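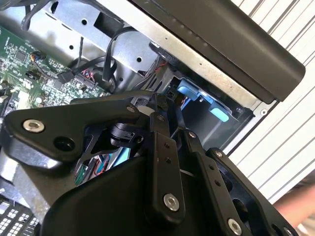
An opened desktop computer case.

1/8 Kowalchuk Building Supplies is pleased to advise trade customers that the Rendasitz acoustic underlay range is now held in stock at our Norell distribution centre. Orders placed through a trade account may be collected from the counter or delivered to site. 29/03/2022

2/8 Rendasitz is a resilient rubber and cork underlay intended for use beneath engineered timber, laminate and ceramic tile in apartments, offices and aged care facilities. It is supplied in rolls and in cut sheets. The roll format is recommended for open floor areas and corridors.

3/8 Two thicknesses are available, 6 mm and 8 mm. The thicker grade is generally specified where tile is to be laid over a suspended concrete slab. Specifiers should consult the acoustic test report for the floor and ceiling assembly concerned, as results obtained on one slab cannot be applied to another.
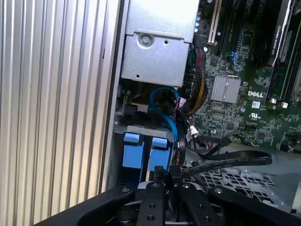
Inside the chassis of a Dell desktop, with the blue SATA cable.

4/8 Substrates must be clean, sound and level before installation begins. Old adhesive, paint and curing compounds are to be removed mechanically. Moisture testing of new concrete remains the responsibility of the flooring contractor, and a copy of the readings should be kept with the job records.

5/8 Rolls should be unwrapped and left to acclimatise in the room where they will be laid. Joints are butted and taped, never overlapped. A perimeter isolation strip is required at all walls, columns and door frames, and is trimmed only after the finished floor and grout are complete. Skirting boards must not bear on the tile.

6/8 Kirnano contact adhesive is the approved product for direct-stick installations over Rendasitz. Substituting another adhesive without written approval will void the warranty. Kirnano is stocked in the same warehouse and may be added to any underlay order. 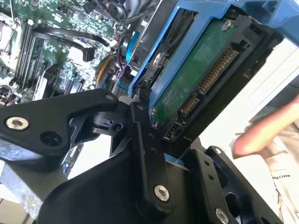 7/8 Full pallets carry 80 sheets. Site deliveries are made by tail-lift truck to the kerb, and the customer is asked to arrange unloading equipment where materials must be moved beyond that point. Orders of more than 200 sheets should be lodged early so that stock can be allocated against the building program. Part pallets are accepted for return if the wrapping is intact.

8/8 Data sheets, installation guides and colour-coded grade charts may be requested from the trade desk at Norell. Current pricing for both grades will be held until the end of August. Account holders with existing quotations for the superseded range should contact the trade desk to have them reissued.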